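Speaker notes — "Keeping a Small Town Library Talk Going Past the First Ten Minutes"
Idville Community Speakers' Evening, Monday

Wait for the chairs to stop scraping. Say hello, say thank you for coming out in February, mention the tea urn at the back.
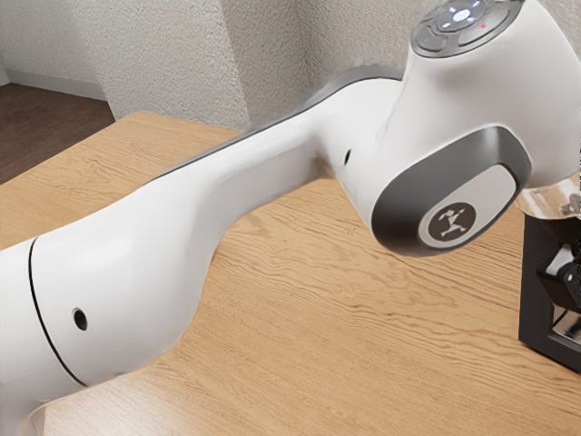
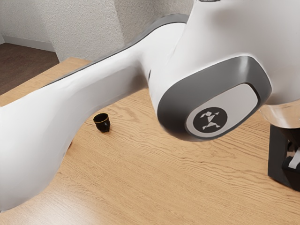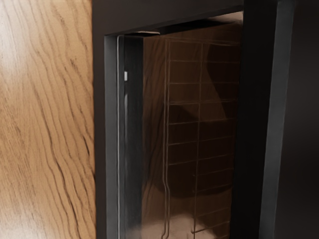

Slide 4. Start properly. I want to talk tonight about how we read aloud to grown-ups, which I know sounds like an odd thing to spend an evening on, but bear with me, because I've come to love it more than almost any other part of my week. Most of us were read to as children and then one day it stopped, and I don't think many of us ever agreed to that!

Ask for hands: who has been read to in the last year? (Audiobooks count. Let them argue about whether audiobooks count.)

Tell the Jolau story. The reading circle at Jolau Hall started with four people and a very long novel, and we got through the whole of the first winter without finishing it. One of the four slept through most chapters and still came every week, and told me it was the best sleep she had. Pause here, people usually laugh. Go on to the bit about the power going out and reading the last chapter by torch.

Slide 5, the three rules I give every new reader:
Slow down, then slow down again. You'll feel silly. It will sound right to everybody else.
Look up at the end of a paragraph, even if you lose your place.
Don't do the accents. (Unless you are very good at accents. You probably aren't, dear.)

Read the short passage now, the one about the ferry crossing. Glasses! Page is marked with the green ribbon. Leave a good breath at the end before speaking again.

Slide 6. Choosing what to read. Short stories are kinder than novels if your group comes and goes. Letters are lovely, especially dull ones with weather and prices in them. Poems are fine but read each one twice, and don't ask anyone what it means. I once tried a gardening manual from the Giannakopoulos shelf, the donated books by the side door, and we had the liveliest night of the year over a chapter on pruning plum trees. Two people nearly fell out over it — they've since made up.

If time is short, skip the next bit and go to slide 8.

Slide 7. The notebook. We keep a plain exercise book where anyone can write down a line they liked. When I last went through it the numbering had got to 2773, and that's only the lines somebody bothered to number. Read out a few favourites, keep the one about the soup for last.

Slide 8. Starting a circle of your own. You need a room with a door that shuts, a lamp that doesn't buzz and a regular night. Biscuits help. The Girno sheet on the table by the entrance has our reading list and a blank timetable you can copy. Remind them to take one, they always forget.

Mention people who find print hard going. Say this gently and don't make a speech of it. Some of our most faithful listeners gave up on books years ago, for their eyes or for other reasons, and they have the sharpest ears in the room. My favourite thing is hearing them quote a sentence back to me a month later, word for word, when I'd forgotten it myself.

Questions. If it's quiet, ask what was the last book they were sorry to finish. Repeat each question for the back rows.

Close by reading the last half page of the ferry piece. Thank the kitchen. Bring the lamp home this time.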